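## Budgeting for a small bench arm

Price the whole job before you order the arm. Our Plollow came to $2,526 with the gripper, and the bits we'd left off the list were a second power bar, clamps and a spare set of fingertips.

- Allow 14 per cent on top for freight and cables.
- Measure the bench. Ours needed 26 inches of clear depth.
- Ask Ilberg for the lead time in writing. They quoted six weeks.
- Try the layout in simulation first and look for glare on a glossy top.

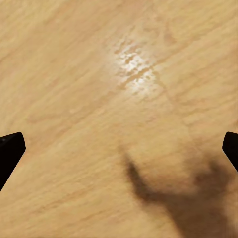 *Simulated wood top, gripper open, with glare and shadow.*

A matte mat goes on the August order.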